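## Colgar un fondo de tela sin arrugas visibles

Procedimiento para montar un fondo textil oscuro detrás de una mesa de trabajo, exposición o fotografía de producto. Válido para sarga de algodón, terciopelo ligero y molton. No se aplica a vinilo ni a papel continuo.

### 1. Elección del tejido

El gramaje condiciona la caída. Por debajo de 200 g/m² la tela se mueve con cualquier corriente y marca los dobleces del almacenaje. El molton ignífugo pesa más y cae mejor, pero exige un soporte rígido. En el taller se usa el de Parnetti en gris oscuro y el de Trendel en negro; el segundo suelta más pelusa durante los primeros montajes.

Conviene cortar la pieza con un sobrante de 40 cm por lado. El dobladillo inferior se deja abierto en los extremos para introducir una cadena de lastre.
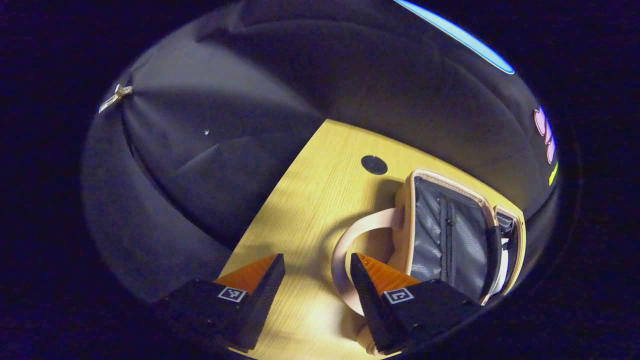 ### 2. Preparación

1. Lavar la tela en frío si el fabricante lo admite. El tratamiento ignífugo de algunos tejidos se pierde con el agua; consultar la ficha.
2. Planchar por el revés con vapor, siempre en el sentido del hilo.
3. Enrollar sobre un tubo de cartón de 100 mm de diámetro. No doblar.
4. Pasar un rodillo adhesivo por la cara vista justo antes de colgar.

### 3. Fijación

Las pinzas se colocan desde el centro hacia los extremos, alternando lados. La separación habitual es de alrededor de 600 mm; en telas pesadas se reduce a la mitad. Si el soporte es curvo, cada pinza debe seguir la perpendicular al tubo en ese punto, o la tela formará pliegues en diagonal.

La tensión se ajusta en dos pasadas. En la primera se eliminan las bolsas grandes. En la segunda, tras dejar reposar la tela una noche, se corrige el borde inferior.

### 4. Letras y adornos

Para fijar piezas ligeras (goma EVA, fieltro, cartulina) se emplea velcro macho cosido o un punto de adhesivo textil removible. La silicona caliente deja cerco en el terciopelo y no se recomienda.

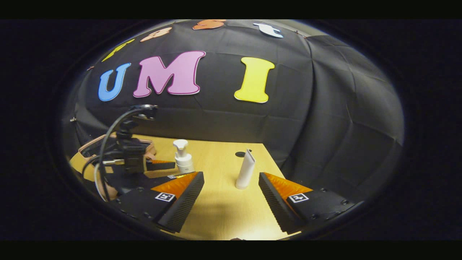

Sobia Chaudhry escribe que en molton negro el velcro macho se agarra directamente al pelo, sin coser nada, siempre que la pieza no sea más grande que una mano. Con letras mayores le cedió la esquina superior y tuvo que añadir un alfiler por detrás.

El dato es correcto para molton perchado por ambas caras. En sarga no funciona: el tejido carece de pelo suficiente.

### 5. Desmontaje

Retirar primero los adornos, después el lastre y por último las pinzas, de los extremos al centro. Etiquetar el tubo con el ancho de la pieza y el sentido de enrollado. Guardar en horizontal.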